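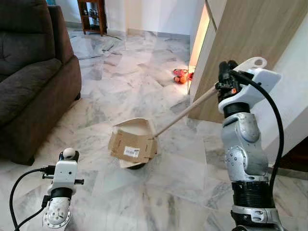

17 June 2021

Up at six because of the heat. I wanted to get the letter to Rudow done before the house warmed up, and I mostly did. It went to two pages, which is too long, but they keep losing what I send and I wanted all of it in one place this time: the date of the first water bill, the date of the second, the name of the person I spoke to, and the amount I still say I don't owe. I printed one for them and one for the folder.

Breakfast was toast and the last of the apricot jam. Roxana called while I was eating. She has decided on Brirnadthorpe after all and will move in July. I had thought she would stay put another year. She says the apartment there has 8 windows and no closets, and the rent is $1000 with heat included. I told her to get the part about the heat in writing. She said I sounded like Dad. We talked for most of an hour, mainly about what to do with his table. It won't go up her new stairs. I don't want it, but I don't want to sell it either, so I suppose it comes here and goes against the wall in the back room with the leaf down.

Walked to the post office at ten. There was a line, and only one window open. Bought stamps. Came home by way of the hardware store and got picture hooks and a new washer for the kitchen tap. It was the wrong washer. I will have to go back.

Read in the afternoon with the shades down. I am still on the Gentile book and not enjoying it much. He has spent 7 chapters on the grandfather and the war hasn't started. Socorro Benavides lent it to me and she will ask, so I am going to finish it. Slept for a while in the chair and woke up with a stiff neck.

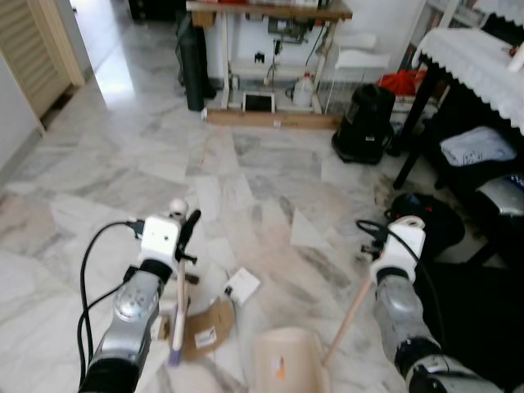 Socorro came by at four to return the cake pan. She stayed for iced tea and told me about the trouble at Cultar, where they have changed her hours again and now want her on evenings. She has been there longer than her manager and doesn't see why she should be the one to move. I don't either. We got onto housework, as we usually do. She won't have a broom in the house anymore and does everything with the vacuum. I still like a broom with a slim white handle and a bit of purple at the bottom, and a plain beige dustpan to go with it, and I told her a marble floor is the easiest thing in the world to sweep. She said grit scratches it. We left it there.

Supper was cold chicken and cucumbers. The wind came up after seven and I opened everything. Called Roxana back to ask how long the table is with the leaf up, but she didn't pick up. Must measure the back room tomorrow and take back the washer.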